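Unopened: A Visual Research Into Mail, Debt and Silence in the Rirnis District
Final project report, Department of Visual Communication
Submitted January 27, 2024

1. Background

The project was carried out with the tenant services office of Lacerda Housing, which manages rental apartments in the Rirnis district of Trasasura. The office had observed that many tenants who fell behind on rent had not opened the letters sent to them. Letters were delivered to the correct address, and in most cases the amount owed at the time of the first letter was small. By the time contact was made in person, fees had been added and the matter had often been passed to a collection agency.

The office asked whether design students could look at the problem from the tenant's side. The original request was for a new letter template. After the first two meetings it was agreed that the assignment would be widened to a visual research project, with the template as one possible outcome. The central question was set as follows: what does an official envelope communicate before it is opened, and how does a household make room for it?

2. Method

A total of 47 households took part. Participation was voluntary and was arranged through a notice in the entrance halls and a short announcement at the community center. Tenants were not selected on the basis of arrears, and the student was given no access to payment records. This condition was set out in the written agreement with Lacerda Housing and was explained at every doorstep.

Each household was asked to keep the outside of every envelope it received during one month, beginning in April. Contents were not collected. Names and addresses were covered with gray tape by the tenants themselves before anything was handed over. This produced 279 envelopes, which were scanned on both sides and sorted by sender type, color, window size, return address and any printed wording visible without opening.

Short conversations were also held in the home where the tenant agreed to this. They were not recorded. Notes were written up the same evening and returned to the tenant for approval. Four tenants withdrew their notes at this stage and their material has been destroyed.

3. The envelope as an object

Sorting by sender type proved less useful than expected. Tenants rarely sorted mail in that way. Several laid their envelopes out by thickness, and one by the sound the paper made. A thin white envelope with a window was most often named as the kind that could wait. It was also the kind most often used for a first reminder, while the final demand came in a heavier envelope with a colored band. In visual terms, the sender becomes easier to recognize only when the cost of ignoring the letter has already gone up.

Printed wording on the outside received mixed responses. The phrase "Important: open immediately" appeared on reminders, on advertising for broadband and on a charity appeal. Tenants had learned to disregard it. Some also disliked it because the mailboxes in the older buildings are open at the top, and a neighbor passing on the stairs can read whatever is on the envelope. One tenant described waiting until after ten at night to collect the mail.

4. Places in the home

The second part of the research dealt with where envelopes are kept. Locations named in the conversations included the top of the refrigerator, a shoe cabinet, the space behind a microwave, a bread bin and the seat of a chair that was no longer used for sitting. Mail that had been opened and dealt with was usually filed or thrown away. Mail that had not been opened tended to stay among things in daily use, where it was moved several times a day without being read.

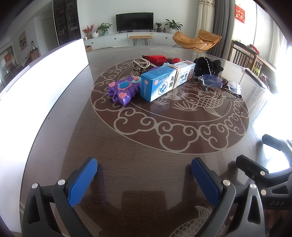 Medicine box with a rubber band, on a dark wooden table.

It was decided at an early point that these places would be drawn and not photographed for the final publication. Drawings made it possible to leave out anything by which a home might be recognized, and tenants could correct them. A number of corrections were made. The most common was a request to make the pile smaller — a request that was followed in every case and is noted beside the drawing concerned.

5. Outcomes

The research was brought together in an 80-page publication printed in two colors on the same paper stock as a standard office envelope. The pages are folded at the outer edge and left uncut, so that the interior of each fold can only be read if the reader tears or slices it. The drawings are printed on the outside of the folds and the tenants' approved notes on the inside. An edition of 800 copies was produced with support from Lacerda Housing. Copies were placed in the community center, the district library and the waiting area of the tenant services office.

The letter template was also completed. The revised envelope carries a return address and a phone number on the back flap and no other wording. The letter inside states the amount, the date and one action on the upper third of the page. Legal text has been moved to the reverse. The legal department of the housing company has approved this layout for first reminders only.

6. Evaluation

The project has several limits. Tenants who avoid official mail may also avoid a notice about a project on official mail, and it must be assumed that the households most affected did not take part. One month was short, as quarterly bills fell outside the period for part of the group. Material in languages other than English was handled with help from family members, and some detail will have been lost.

The uncut pages divided opinion at the interim review. Two examiners found that the form explained itself, while a third considered it an obstacle for readers with limited hand strength. A cut version was therefore printed for the library. On reflection, this version should have been planned from the start and tested with older tenants.

Cooperation with the tenant services office went well, although approval of texts took longer than planned and the print date was moved twice. The office has asked to keep the scans for staff training. The agreement with tenants does not cover such use, and each household would have to be asked again. That request had not been sent out at the time of writing.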